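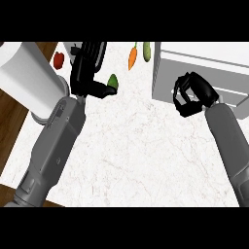
Two arms over a marble counter, in a rendering, with a red bell pepper, a carrot and a cucumber along the back.

Home Kitchen Workshop Laundry Pantry Ask Us Search

Keeping a Good Kitchen When Some of the Hands Are Robots

April 3, 2026

I have worked in the prep kitchen at Bavley for a good long stretch now, long enough to have worn out more aprons than I care to admit, and ever since the Donus arms went in over the winter I keep getting letters from readers whose own kitchens are getting them (a school district, a hospital, a fellow with a very ambitious sandwich shop!). You all want to know the same sort of thing. Where do I put my cutting board now? Do I have to be neat? Will they give me fewer hours? I can help with the first two and I'll tell you what I know of the third.

Leave the middle of the counter alone

I used to park everything in the middle of the counter, my coffee included, and work outward from there. With arms at the station you want the produce along the back and a big open stretch in front, like the one up top. Keep your towels, your phone and your little bowl of salt on a side cart. It felt fussy to me for the first week or so and now I do it at home too, and my husband wonders where the fruit bowl went.

Sort by shape as well as by kind

Our arms pick one thing at a time and set it in the bin for whoever is cutting. Carrots are easy for them. Round, slick things like limes and small peppers like to roll, so we put those on a damp folded cloth or in a shallow tray with a lip, and we pull anything squashy or split before it ever gets to the counter. Onions with loose papery skins are a nuisance all around, and I still do those by hand with the radio on.

Stem stubs can stay on the carrots until they reach the board. I trimmed them all first for ages before Eusebio Rengifo, who runs our early shift, asked me why I was doing the job twice.

Wiping down

Press the stop button first, every single time, even if the arms look like they're resting. Then wipe the counter from the back toward you. For the gripper fingers, follow the cleaning sheet that came with your own unit, please, and don't go borrowing somebody else's spray because it smells nice. We keep a soft brush on a hook just for the grooves, where carrot dust likes to settle. On real marble, skip vinegar and lemon altogether and use a little mild dish soap in warm water, then dry it well. (That goes for your counter at home, robots or no robots.)

Talking to each other

This is the one I didn't expect to be writing. When you prep shoulder to shoulder with another person you chatter, and you also say "behind you" and "knife" and "hot," and those words keep everyone's fingers on. The station makes people quiet. They stand there and watch it. At Bavley we agreed in January that whoever opens a drawer or an appliance door near the arms says so out loud, and that whoever is minding the station is not also minding the stockpot. Two jobs, two people. Write it on the whiteboard.

About the hours

We were putting out 2,000 lunches a week and now it's roughly 4,000, and the same crew is doing it. So no one was sent home, which I was glad of, but I won't pretend the day is the same. There's less lifting and reaching, and my shoulder has noticed. There's a good deal more portioning, labeling and packing, and some folks find that duller than peeling. The Guzmán contract came in with the spring and took up whatever slack there was.

If your kitchen is getting arms, ask early who will be trained on them, and ask for it to be everyone. Ours started with only the morning people, and the afternoon people had to stand around waiting whenever something stopped. Ask where the breaks will fall, too. A machine doesn't get hungry at ten, and I certainly do.

And keep your paring knife sharp. Some mornings the station is down and there is a crate of carrots looking at you all the same.

Comments

Plalosska Kitchen Girl: The damp cloth under the limes is so simple, I'm bringing it in tomorrow. Ours chases them right to the edge.

marge_in_back: Do you wear gloves at the station? We were told two different things.

Reply from the author: Marge, we do for the food, same as always, and change them after touching the machine. Ask your supervisor to put one answer in writing for you.

Tobin: Vinegar dulled my mother's marble something awful. Wish she'd read this first.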